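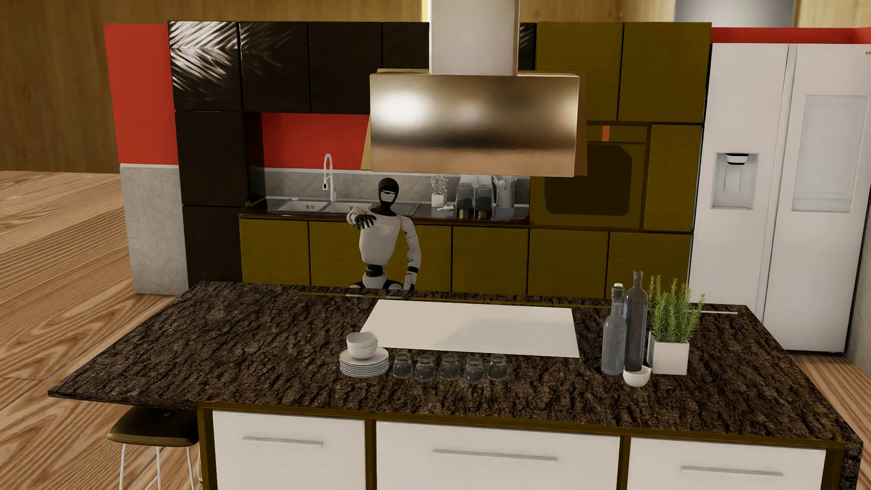

10/06/2018

The evening bus between Serov and Nutamska will run again from October, the town office said. The line 4 was stopped last winter, when the operator Mokoena had too few drivers.

A petition for the bus got 996 signatures, of which 561 came from Nutamska. The last departure will be at ten in the evening, and monthly tickets stay at the same price.

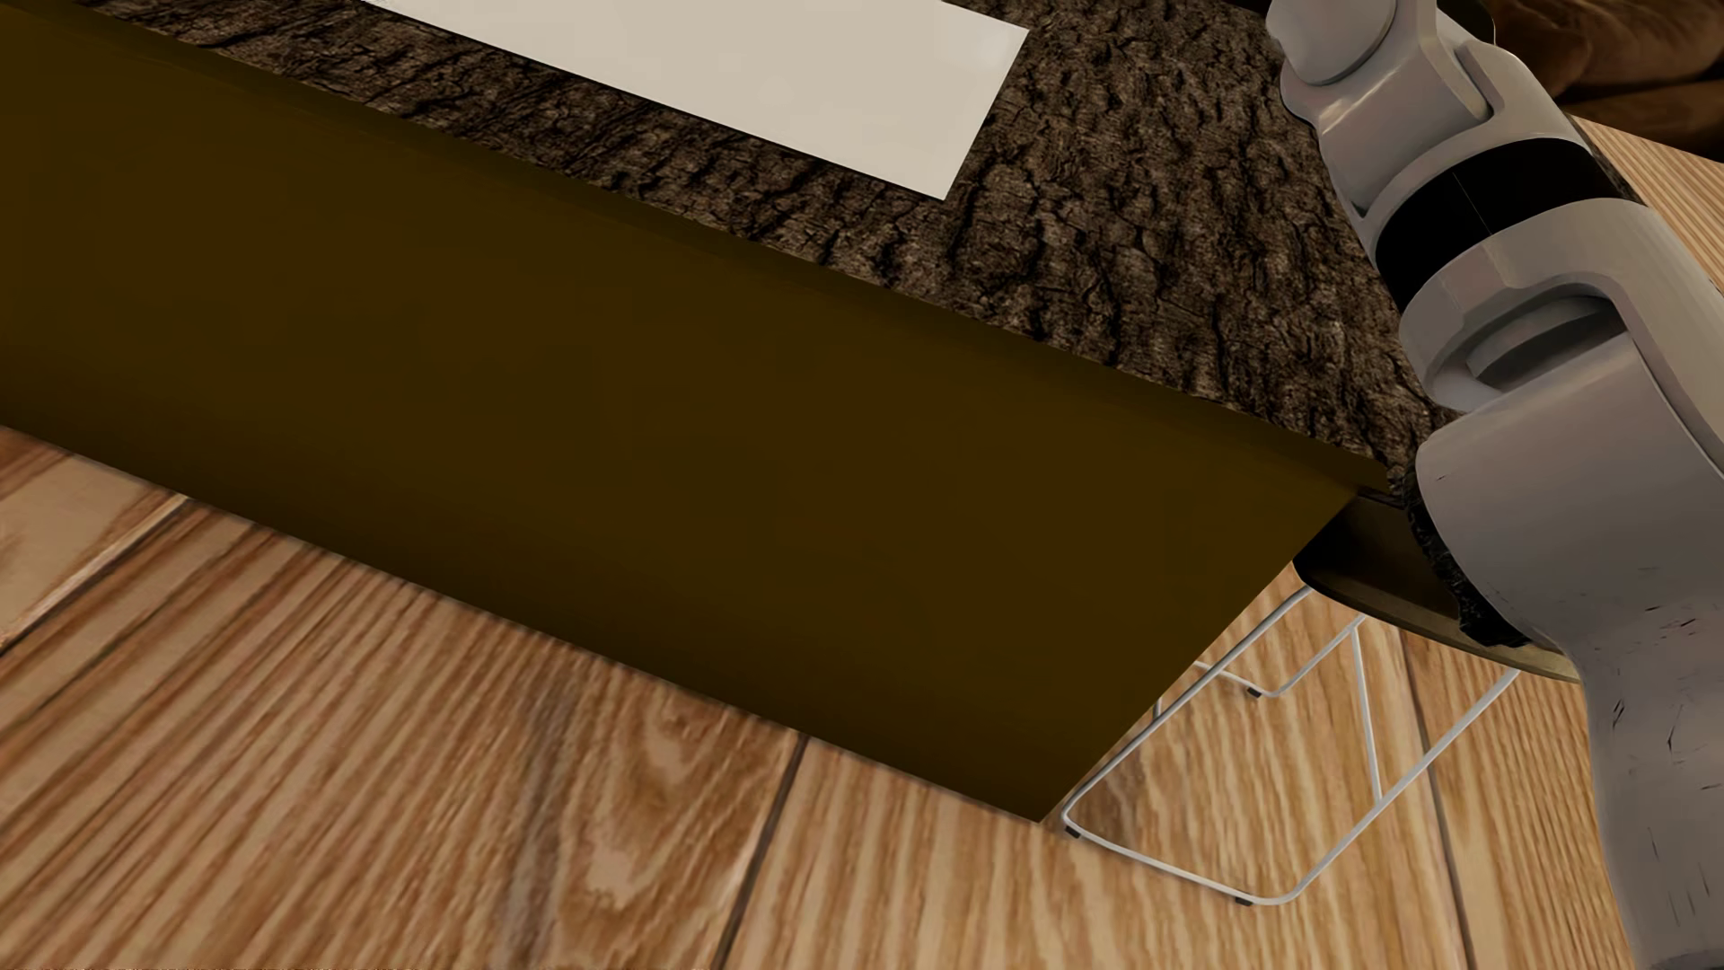

Annatjie Gumede would like the bus to stop also at the Stivum clinic, where the late shift ends at half past nine. The office answered that the stop is under discussion and the timetable is not yet final.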